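Call for participants: working group on good practice for hand-held gripper work

Clorarard is looking for people to join a working group that will write a short code of practice for hand-held gripper work. The group starts in May and runs for 14 weeks. It is open to anyone who has used hand-held grippers for recording tasks, supervised people who do, or looked after the rooms where it happens. You do not need to be an engineer.

Background

The Jukley guidance sheet, which most of our sites still follow, was written for fixed robot arms behind a fence. It has good sections on power, guarding and emergency stops. It says very little about a person who walks about with a gripper in one hand and a camera on their head, often in a room shared with others doing the same. Sites have filled the gaps with rules of their own, and these do not agree. At Dridside the limit on wearing head-mounted equipment is different from the one at Acheampong, and people who work at both have asked which they should follow.

We have collected 122 comments from operators and site staff. The subjects that come up most are:

Length of sessions and rest breaks
Weight on the head and wrist
Where cables should run and how they are checked
Keeping lockers, doors and walkways clear
Cleaning of shared straps and pads
Consent, and the hiding of faces in anything recorded
Who may stop a session, and how

The code should cover all of these in everyday words. We want it to fit on a few pages that can be pinned up at the site.

What you would do

Members read drafts, try the proposed rules during their normal work and report back. There will be a meeting every fortnight, by video call, at 4 pm. Each lasts an hour. Two visits are planned, one to Dridside and one to Acheampong, and we ask members to come to at least one of them. Expect to spend roughly three hours a week in all.

Members are asked to write down problems as they find them, including small ones. A rule that cannot be followed with a gripper in your hand should be sent back to us with a note saying why.

Payment

Each member will be paid £1,000 on completion of the 14 weeks. Members who also agree to edit a section of the code will be paid £2,000 in total. Travel to the visits is paid separately, on production of receipts.

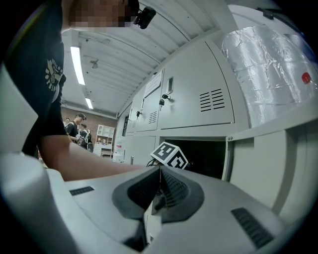 One operator at Acheampong wrote that the present rules tell her to keep both hands free near moving equipment, and that she cannot do this when the gripper is the equipment. She asked for a rule on setting the tool down before opening a door or moving a box, and for a marked place to put it. Her comment will be on the list for the first meeting.

Who can apply

You must be 18 or over and able to attend most of the meetings. We would like a mix of new and experienced users, and left-handed operators are especially welcome. Current Clorarard staff may apply but need their line manager's agreement.

How to apply

Send up to one page telling us what work you have done with hand-held tools and which of the subjects listed you would most like to work on. Please mark it "Gripper code" and use the contact form on the Clorarard site. Tell us if you need any adjustments for the calls or the visits. Applications close at noon on the last working day of April, and we will reply to everyone.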